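Color room notebook, 25th November

Back on the coppers for the Plarkdale shoot, and what a happy afternoon it was! Mixed 50 grams of the Erkalon red-orange with the warm gold and brushed it onto the first swatch.

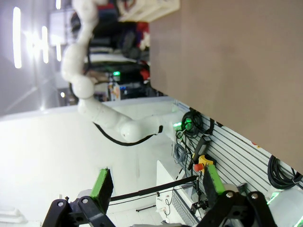

Left it a bit longer than the box says, because I always do, and it came up a lovely deep ginger — almost marmalade by the window.
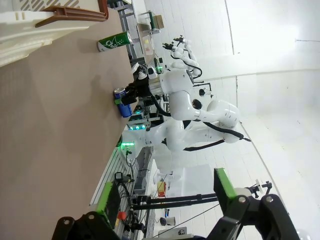 The second swatch went pinker than I'd like. Vasconcelos want their models looking like natural redheads, so less red next time, and maybe a drop more gold.
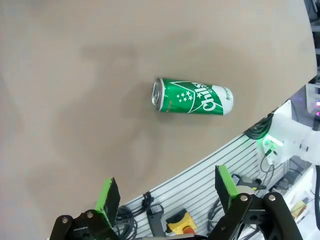
Rinsed both and hung them up by the sink. Please don't toss them, friends, I want to see the fade in January.

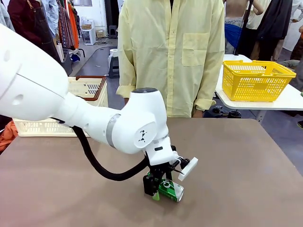 Backdrops are still open, and Proltmont keep offering us cream. I'd so much rather have a bright green like the drink can lying there on the brown tabletop — ginger hair would glow against it. Must ask about paper rolls.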